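Do I need an app to clean my floor?

May 8, 2025

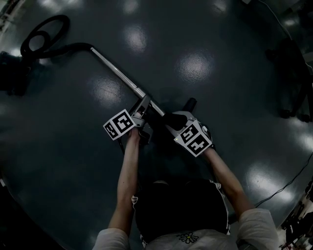 Every few months some firm decides that housework is broken and that I should pay monthly to mend it. The latest is Prumine, which will send me a "floor plan score" out of 200 if I tell it how often I clean each room. My hall got 143. I have no idea what I'm meant to do with that.

The free version nags. The paid one nags too, but with charts, and it wants me to buy Akix floor wash, which smells of pears and costs twice what the stuff from the corner shop does. The reviews are glowing, all 3,740 of them, and a good many use the same two sentences.

I'm told it learns your habits. I gave it from November until last week and it still thinks I have stairs. My habit is that I clean when the crumbs start to annoy me, and I can spot those for nothing.

Cancelling took 2 emails and a form. I'm still waiting for the refund.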